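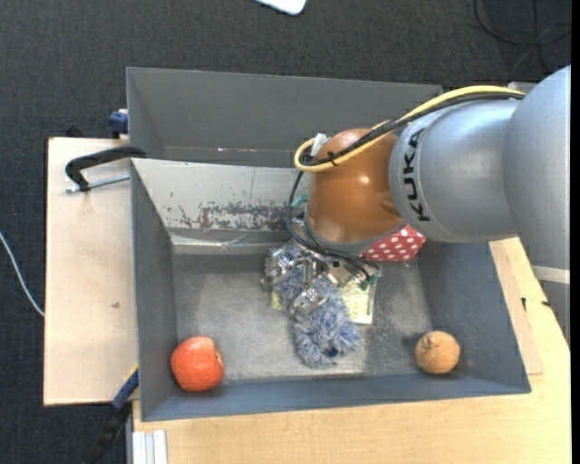 PEOPLE AND PROPERTY

The Long Lease: How Felicja Tomaszewski Built a Career on Knowing Her Residents

By the time the leasing office at Lévesque Court opens to the public, Felicja Tomaszewski has already walked two of its five floors. She checks the stairwell lights, reads the notes left by the overnight maintenance technician, and stops at the mailroom to see whether any packages have been left out. The routine takes 37 minutes on a quiet morning. She has kept it, with small changes, through 19 years in residential property management.

Tomaszewski is now regional director for Plesolus Residential, which manages apartment communities in and near the city of Plemport. Her portfolio covers 2,000 homes, from garden apartments built in the postwar years to a converted textile warehouse on the river. She supervises 57 employees, among them leasing consultants, community managers, groundskeepers and bookkeepers. A director at her level is not required to keep an office on site. She asked for one.

"A report will tell me that a unit has been vacant for six weeks," she said. "It will not tell me that the hallway outside it smells of fresh paint and the neighbor practices the trombone."

Her path into the profession was indirect. She grew up over her parents' dry cleaning shop in Pinivdale, where she worked the counter after school and learned to match a ticket to a face. After high school she took a position at the front desk of a hotel near the highway, working evenings while she completed an associate degree in business. A guest who stayed there regularly managed apartment buildings and mentioned that one of them needed a part-time leasing consultant. She applied the following week.

The first months were difficult. Tomaszewski knew how to greet people, but she did not yet know how to read a lease, explain a security deposit or tell an applicant that the answer was no. Her manager required her to read the full lease aloud, one section a day, and to restate each section in her own words. She still uses the exercise with new employees. Several of them have told her that they dreaded it. Most now ask their own trainees to do the same.

She became an assistant manager in her third year and a community manager two years later, at a property that had changed hands twice in a short period. Residents there had stopped filing work orders. The previous system required a paper form, and forms had a way of disappearing between the office and the shop. Tomaszewski moved the work order log to the front counter, where any resident could read it, and entered the date beside each completed job. The backlog grew considerably before it began to shrink – a result she had warned the owners to expect.

Plesolus Residential recruited her when it acquired Lévesque Court. The building had good bones, a leaking roof and a reputation for unreturned telephone calls. She spent her first budget on the roof. The lobby furniture, which the company had planned to replace, stayed in place for another four years.

Colleagues describe her as exacting in matters of paperwork and patient in nearly everything else. She returns draft letters with corrections in green ink. She does not permit the phrase "per our policy" in correspondence with residents, and asks that the policy be stated instead. Renewal offers go out well ahead of the deadline so that families with school-age children have time to plan.

Training has become the largest part of her work. Last April she introduced an apprenticeship for people entering the field from restaurants, retail and hotels. Participants rotate through leasing, maintenance scheduling and accounts before they are assigned to a property. The accounting rotation is the least popular and the one she has declined to shorten. A second group will begin this fall, with classroom sessions held in the former community library at Lévesque Court.

She acknowledges that the profession has costs. Pipes fail on holidays, and evictions, when they occur, remain the part of the job she finds hardest. She attends them in person and does not send a junior member of staff in her place.

Away from the office, Tomaszewski sings alto in a parish choir and tends a garden plot in Pinivdale, a short drive from the corner where her parents kept their shop. The space is a bakery now. She has no plans to retire, though she has begun to hand over portions of her morning walk to the community managers, one floor at a time.

Applications for the fall apprenticeship group are being accepted at all Plesolus Residential leasing offices.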